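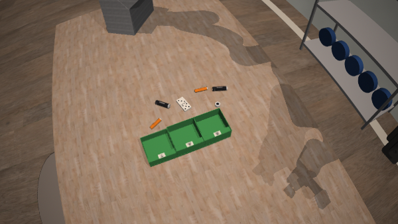

Review: Stundeck Classroom, the table sorting unit

By Guilan Meng
October 10, 2025
5 min read | 16 comments | 60 shares

I run the robotics club at Holloway, and over the summer I had to decide how to teach arm programming to more students than we have arms for. In July I bought a year of Stundeck Classroom, a simulator from Prundix with a set of lesson units built in. We have now finished the unit on table sorting. I'm reviewing that unit in particular because it took up most of our fall so far, and because the free trial doesn't include it.

We paid $124 for the year, which covers 16 student seats. There is no charge for extra teachers. I signed up with the school email and had the seats the same afternoon.

The task

There is a table with a green tray on it and a few small objects lying loose: orange and black batteries, a domino, a hex nut. The student writes code to get each object into the correct section of the tray. In the version we used, nuts go in the left section, dominoes go in the right, and all batteries go in the middle regardless of color. The arm is a white one with a two-finger gripper and a block mounted at the wrist, which the lesson text treats as a camera.

Starting positions change with every run unless you lock them. I suggest locking them for the first session and unlocking them after that. Xiaoqing Zheng had a program that worked perfectly with locked positions and failed on every object once they were unlocked, as all the coordinates had been typed in by hand. It made the point about hard-coded numbers better than my slide on it.

What worked well

The objects are a good choice. A battery on its side needs the gripper turned to match the way it is lying, so students have to deal with rotation right away. A domino lying flat gives the fingers very little to grab. The nut is small, and an error in position that you could get away with on a battery will make you miss the nut completely.

Shadows are the other thing I liked. The arm throws a big soft shadow on the table, and it moves when the arm moves. Yulan Wan and Cosmin Rusu had written a color check that found the black batteries by looking for dark pixels. The check kept reporting a battery where there was only shaded wood. They spent a full meeting on it and ended up comparing against the pixels next to each patch. That kind of problem is common with a real camera, and I was glad they met it on a screen first.

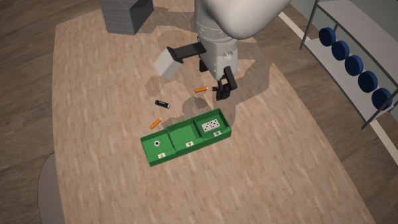 The run log is plain text with a time on each line, and students can read it without help. Yulan Lu started pasting log lines into our shared notebook with a comment under each failed grasp, and most of the club now does the same. If you grade this kind of work, the log is easier to mark than a screen recording.

There is also a pause key. Pausing with the gripper over an object and moving the view around is the quickest way to find out why a grasp is off. From straight above, a lot of bad approaches look fine.

What didn't

The labels on the tray. Each section has a small white label with an icon on the front, and from the normal viewing distance the icon is a speck. I had students ask which section was which at every meeting until I wrote it on the whiteboard. You can zoom in, but the view resets at the start of each run.

The room around the table has a lot in it. There is a rack with dark blue weight plates on one side and a ridged gray box at the far edge of the table. I can see the argument for a busy background, and for the older students it is useful. For beginners I wanted a switch to turn it all off. Prundix support told me there isn't one and that they had passed the request along.

Contact between the fingers and the objects is not always believable. We had a domino stay in the gripper while held by one corner. We also had a nut slide out of what looked like a good grip. Students noticed, and a few of them started blaming the simulator for mistakes in their own code. I made a rule that you have to see the same failure in 2 runs before you can call it a bug.

It is slow on old computers. Our lab machines handle it if you set shadows to low, but then you lose the part I praised above. On the newer laptops it ran without trouble.

Compared with Idholm

Before this we used the free Idholm simulator. Idholm loads faster and has more arms to pick from. It has no lesson units, so I wrote every task myself, and the objects in it were plain blocks. If you have the time to build your own tasks, I would still look there first. I don't have it this year.

Who should buy it

A club or class where students can already write a loop and a function. Our newest members were lost for the first few meetings, and the unit's own introduction moves too fast for them. Plan on writing a warm-up exercise where the arm only has to move above an object and stop.

I plan to renew. The next unit on our list is stacking, and I will post on that one after the club has been through it. If your students have found a reliable way to pick up the flat domino, please leave it in the comments. Ours push it to the edge of the table first, and sometimes it goes over.

16 comments | Share this post
Contact | © 2025 Holloway Robotics Club | Back to top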